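3월, 작업 노트. 밤 11시 넘어서 씀

날개 달린 뱀 그림, 드디어 채색 단계로 넘어갔다! 선화만 붙잡고 있은 지 한참 됐는데 오늘 오후에 비늘 방향을 다 정리했다. 레이어 이름은 여전히 엉망이다. '비늘_진짜최종2' 같은 게 있는데 열어 보기가 무섭다.

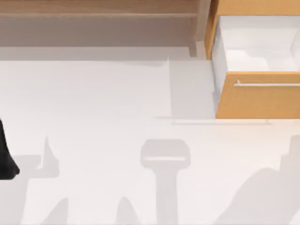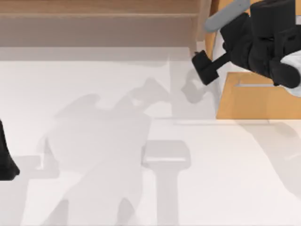 비늘 얘기부터. 처음엔 브러시로 찍어서 깔았는데 몸통이 꺾이는 데서 전부 뭉개졌다. 그래서 목부터 꼬리까지 다시 손으로 그렸고, 궁금해서 세어 보니 1,355개. (왜 셌을까.) 배 쪽 넓은 비늘 46개는 따로 레이어를 뺐다. 나중에 색을 바꾸고 싶어질 게 뻔하니까.

왼쪽 날개는 아직 마음에 안 든다. 접힌 관절이 어깨에서 너무 멀다. Kilian Tanner한테 중간본을 보냈더니 "날개가 등에 붙은 게 아니라 꽂힌 것 같다"고 한다. 아픈데 맞는 말이라 견갑골 위치를 다시 잡고 근육 덩어리를 하나 더 넣었다. 박쥐 뼈대 자료를 펴 놓고 따라 그리니 훨씬 낫다. 오른쪽은 원근 때문에 짧아 보여야 하는데 자꾸 길게 그리게 된다. 내일 좌우 반전해 놓고 다시 볼 것.

색은 Pulel 팔레트로 시작. 청록 바탕에 배는 탁한 노랑. Annamalai 쪽도 깔아 봤는데 붉은기가 세서 뱀이 아니라 고추 같았다 ㅋㅋ 그래도 눈동자에는 그 붉은색을 조금 남겼다. 이 시리즈 제목은 그냥 Iseo로 가기로. 호수 장면이 하나 더 있으니까 이어지는 느낌도 나고.

인쇄 테스트는 Hornano 종이에 두 장 뽑았다. 화면보다 그림자가 훨씬 어둡게 나와서 꼬리 끝이 배경에 먹혔다. 곡선으로 중간톤을 올리고, 꼬리 가장자리에 얇은 반사광을 넣으니까 좀 살아난다. 근데 이걸 너무 밝히면 물 밖에 나온 느낌이 없어져서 적당히 멈췄다. 다음엔 출력부터 해 보고 명암을 잡아야지, 매번 까먹는다.

남은 일: 왼쪽 날개 막 주름, 수면 반사, 발톱(발이 없는데 날개 끝에 발톱은 있음). 배경 갈대는 브러시로 때울 생각이다. 혹시 갈대 브러시 괜찮은 거 있는 사람은 공유 폴더에 좀 넣어 주세요, 제 건 다 잔디처럼 보여요.

파일은 저장했고, 백업은 내일 아침에.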